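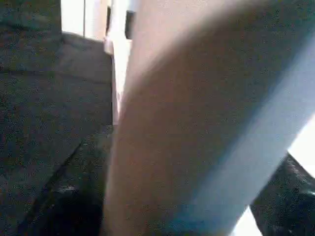

Re: [weavers] Vasel yarn, shrinkage after first wash
From: Ozan Gündoğdu
Date: April 10, 2020

Hello all,

Caputo wrote:
> I ordered 2,000 meters of the Vasel cotton for towels.
> My sample lost a lot of width in the wash. Is it the yarn
> or is it me? Also, does Walutex still sell the small cones?

I had the same problem with this yarn last May. My sample was 440 mm wide on the loom and 400 mm after the first wash at warm temperature. The second wash changed nothing more. So I think it is the yarn, but a loose beat makes it worse.

Now I add the missing width already in the warp plan, and I leave a longer hem – the length also shrinks, only less. Please measure when the cloth is fully dry and has no tension on it.

About Walutex: the small cones are still in their list, but they ask for a minimum order of 2 cones per color. I don't need a second one of the dark gray, so if somebody wants to share, write to me off the list.

Best regards,
Ozan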